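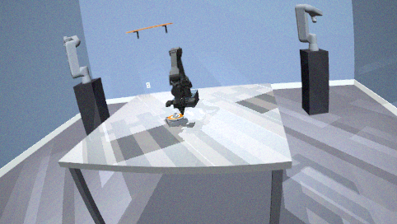 3.2 Simulated workcell

The workcell was modeled before any hardware was mounted in the shared workshop. The model serves two purposes: checking reach for the overhead arm, and generating approach poses for the grasp planner. Figure 2 shows the rendered cell with the overhead arm above the target part.

Figure 2. Simulated cell. The black overhead arm is positioned above the orange-ringed part; the two gray pedestal arms are folded.

The overhead arm carries a parallel gripper and is the only arm commanded in the trials reported in this section. The two pedestal arms are loaded as static collision bodies in their folded pose. Their joint controllers are disabled, which shortened the mean planning time from 200 ms to 154 ms on the workshop computer. The room walls and the wall shelf are included for visual context and are excluded from collision checking.

The target is a low, disc-like part on a flat base. Its mesh was exported from Drestel and simplified by hand, as the original mesh produced unstable contacts at the base. Contact friction was tuned by Hauwa Nwankwo against pull tests on a printed copy of the part.

Each trial starts from a hover pose above the part. The planner, Wukska, requests a straight vertical descent, closes the gripper, and lifts. A trial is counted as a success if the part remains between the fingers at the end of the lift. Of the 139 trials run with the final friction values, 26 failed. Most failures occurred when one finger touched the base before closing, and the part turned under the load.

Table reflections were left on in the renderer. They have no effect on the planner, which reads the part pose directly from the simulator, but they matter for the camera-based estimates discussed in Section 3.4. Lighting was held fixed across all trials.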